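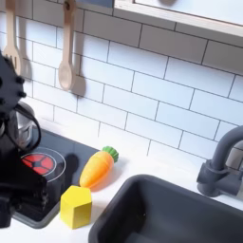 Play kitchen station, carrot resting across the edge of the cooktop, yellow block next to it.

Ticket: Carrot episodes rejected at upload, play kitchen station
Opened by: Rosalba Amato
Assigned to: Pacita Ignacio
Project: Hirnley
Status: Closed

Problem as reported
Episodes for the task "put the carrot in the sink" are being rejected by the upload check on Kedard. The error is "start state not matched." Block episodes recorded in the same sessions upload fine. Out of 1,261 carrot episodes in the May batch, 323 were rejected. I watched a few of the rejected ones and the demonstrations look normal to me. The operator picks up the carrot, moves it over the basin and lets go.

Rosalba

Log

9:10, Pacita
Pulled the rejected list. They come from both operators and from morning and afternoon sessions, so I don't think it's one person's habit. Restarted the check on Kedard and resubmitted ten of them. Same error on all ten.

9:45, Pacita
Looked at the first image of each rejected episode. In most of them the carrot starts partly on the cooktop and partly on the white counter, same as the picture on this ticket. The start check wants one zone per object: cooktop, counter or sink. It looks like it gives up when an object sits across two. The block is smaller and usually ends up fully on the counter.

10:20, Rosalba
The instruction sheet says to vary the start position as much as possible, and the operators were doing that. I don't want to tell them to stop. We need the edge cases in the training set. The last policy we trained did badly with objects near the cooktop rim.

10:35, Pacita
Agreed, leave the operators alone. I'll change the check.

11:50, Pacita
Added a zone called "border" to the station config and pushed it. Resubmitted the 323. 200 went through, 123 still rejected with the same error.

1:15, Pacita
The remaining 123 are a different thing. The bottom of the backsplash and the back of the counter are very bright in these, and the carrot's shadow on the counter is being picked up as part of the carrot. It has an orange tint. That makes the carrot outline too big and it fails the size limit, which reports under the same error code. I've asked Vlček to give the size limit its own code so we don't chase this again.

1:30, Rosalba
Can we fix it with the lamp? I can turn it down but then the new episodes won't match the old ones.

1:40, Pacita
Don't touch the lamp for now. Mixed lighting is fine for training but I'd like it to be a planned change with a note in the session log. I'll raise the size limit for the carrot only.

2:25, Pacita
Size limit raised, resubmitted the 123. All accepted. Spot-checked 2 episodes from each session and the labels are right.

3:05, Rosalba
Confirmed on my side. Gustoritz shows all 1,261 in the batch. Recorded a short test run with the carrot on the rim and it uploaded the first time.

Follow-up
Rosalba to add "border" to the zone list on the instruction sheet.
Pacita to run the new config on the block episodes before the next batch.
Separate error code for the size limit is waiting on Vlček.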